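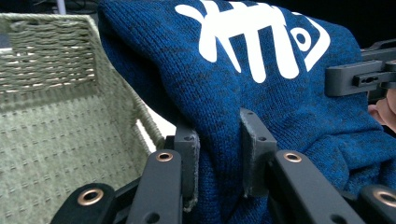 *Willia*

Since October I am in the robotics club Flurkano, and I promised to write more often than I did. So I will try to tell where we are now, with the good parts and the less good parts.

Our project this term is folding clothes and putting them away. When I first heard this topic, I was a little disappointed. I wanted to work on something that walks or drives. But then I tried for one evening to explain in words how I put a sweater in a basket, and I could not do it. My hands know it, and I do not. After that evening I liked the topic much more.

We work in the long room on the ground floor of the Engelhardt building, at the white table. The method is simple to describe. One person takes a gripper in each hand and does the task with the grippers, slowly, and everything is recorded. Later we train the model on the recordings. We have now 531 recordings on the club disk. I did 17 of them myself in one afternoon, and on the next morning it was difficult to hold my toothbrush.

What I learned first is that knit fabric is not one kind of thing. If you pinch only one layer, it stretches and the rest stays on the table. If you pinch too much, the fold becomes a big ball and it does not go through between the wall of the basket and the other hand. The best place, in my opinion, is a fold you make yourself, by pushing the two pads into the fabric before you close them. Another member of the club likes to take the cloth always by the edge. We had a long discussion about this, and in the end we record both ways and write in the notes which one it was.

The blue cloth with the white fish bones is my favorite to work with. The print is big and I can see at once how the cloth is turned in the gripper. With the plain gray one I lose the direction all the time.

The basket gave us more trouble than the clothes. It is woven and light, and when a finger touches the rim, the basket goes with the finger. In the first weeks we put a heavy book in it, but then the floor was too high and the recordings looked different from the real task. Now one gripper takes care of the basket and the other one of the cloth.

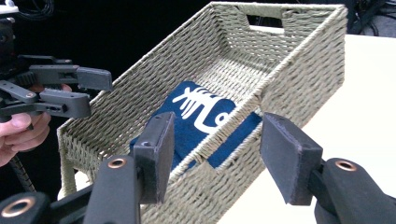 It needs some practice, because the hand that only holds wants to help too. I noticed that my left hand started to move whenever my right hand had a problem – a very human thing, but bad for the data. We made a rule for it: if the holding hand moves without a plan, we stop and begin again from the start position.

The other rule is about time. One try can last at most 20 seconds. This sounded short to me, but long recordings are mostly waiting and correcting, and the model learns the waiting very well. Our first version stood above the basket like a person who forgot why he came into the kitchen.

The second version was better with the closing of the fingers. It still lets go too early at the rim, and then a sleeve hangs outside. I think we need more tries where the cloth is already half in the basket, and only the last part must be done. I wrote this on the board and somebody put a question mark next to it, so we will have to talk about it.

In spring we want to show the work at Skumel, the student meeting for small robot projects. For the demonstration, each team has a table and 2 attempts. I would prefer three, but the rules are the same for every team. Before this we must also decide what to do with the cable, which gets under my wrist when I turn the gripper to the left. I have tried to lead it over the shoulder and fix it with a clip on my shirt. It works if I stand, and I would like to sit.

Next week I will be at the table again, this time with socks.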